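Chapter 7
Contact Rules for Two-Handed Manipulation

Wenjie Xue and Jade Bouchard

Chapter 6 dealt with motion through free space, where the governing rules concern speed, reach and separation from people. This chapter begins at the point of contact. Once a hand closes on an object, the limits that matter are force, hold time and the state of the other arm.

The rules are taken from the Varnby shop code, which applies to simulated and physical trials alike. A task that breaks a rule in simulation may not be released to hardware. The code recognizes three arm states: active, waiting and parked. An active arm may touch objects. A waiting arm stays open and clear of the work. A parked arm is outside the shared area and has its drives held.

Food items are listed in the code as Class C objects - soft, brittle or easily marked. The grip on a Class C object is set by the weakest part of its surface, and the serving plate is treated as a separate object with its own limits. In the simulated trial reproduced here, the right hand is closed over a croissant on a blue-rimmed plate, while the left is open and empty above bare wood. A frying pan lies to the right of the plate and must be entered in the obstacle list before the lift is planned. 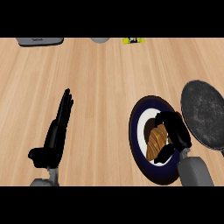
7.1 Terms Used in This Chapter

Contact: any touch between a hand and an object, whether planned or not.

Hold: contact on two or more sides of an object, kept until a release command is given.

Neighbor: an object that is not part of the task but lies within the planned path of either arm.

Clear zone: the part of the table set aside for a waiting arm. No object may be placed in it during a trial.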